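Home | Checklists | Storage | Archive | Contact

Quarterly storage room inspection: checklist with comments
By Dagný Bjarnason
September
2 comments | 14 shares

Scope: the Juhl building, ground floor stores and the mezzanine. Complete in one visit. Mark each item Pass, Fail or N/A and initial it. A Fail needs a comment and a due date.

1. Access and exits
1.1 Main aisle clear for its full length. PASS
1.2 Rear exit opens from inside without a key. PASS
1.3 Exit sign lit on test. FAIL
Comment: The sign over the rear door went dark within a minute of the test button being pressed. Battery pack on order from Drallon. Flashlight hung on the hook by the door until it is fitted.
1.4 Door closer pulls the door fully shut. PASS
Comment: Slow in the last few inches. Adjust at next visit.

2. Shelving
2.1 Uprights plumb, base plates bolted down. PASS
2.2 Load sign posted on every bay. FAIL
Comment: Bay 404 has no sign. The bay is rated at 2000 lb, evenly spread. Rating confirmed from the Ellura drawing. New sign to be printed by Wednesday.
2.3 Beam locks in place at both ends. PASS
Comment: One lock missing on the mezzanine side, replaced during the visit from the spares drawer.
2.4 No bent braces. PASS
2.5 Heavy items stored between knee and shoulder height. FAIL
Comment: Paint cans on the top shelf again. Moved down. The same comment was written last quarter.

3. Ladders and steps
3.1 Feet present and not worn through. PASS
3.2 Spreader bars lock. PASS
3.3 Tag number readable. PASS
Comment: Tag 1028 has been rewritten in marker. Acceptable for now. Order an engraved tag with the next batch.
3.4 Stored flat or chained. PASS

4. Fire equipment
4.1 Extinguisher gauge in the green. PASS
4.2 Pin and seal in place. PASS
4.3 Three feet of clear floor in front. FAIL
Comment: Two pallets of Stosus floor cleaner were parked in front of the cabinet. Moved while I was there. Floor to be taped off.

5. Cables and open containers 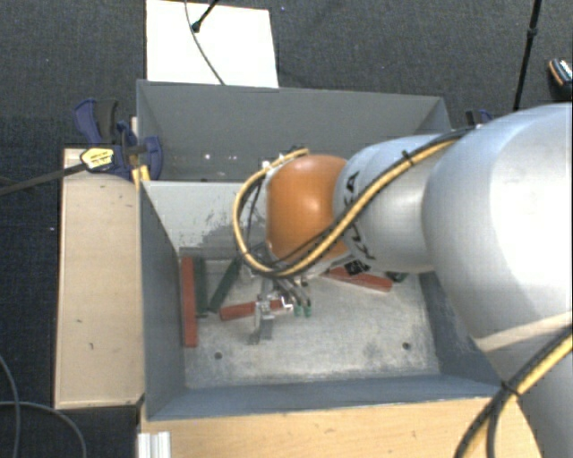 5.1 Cords and hoses are checked over their whole length, including the parts that are out of easy reach. Look for flattened spots, cracked jackets and tape used as a repair. Where a bundle follows a moving part there has to be enough slack for the full travel, and the ties must hold without pinching. The yellow and black bundle looping around the orange joint has a black tie with its loose end sticking out. Trim tails like that flush wherever a hand or sleeve can pass, and check that the cut leaves no sharp point. Printed markings should stay readable, so route cables clear of them where the run allows. PASS, with comment.
5.2 Extension cords not used as permanent wiring. PASS
5.3 Open metal bins free of burrs at the rim. PASS
Comment: Run a gloved hand around the rim, then a rag. If the rag snags, file and recheck.
5.4 Bins not filled above the rim. N/A

6. Follow-up
Open items: 1.3, 2.2, floor tape for 4.3. Item 2.5 goes to the shift lead as a repeat finding. The form stays in the binder by the main door until the open items are initialed.

Comments (2)

Does 2.3 need a Fail if the lock was replaced on the spot?

D. Bjarnason: No. Pass with comment, and note where the spare came from.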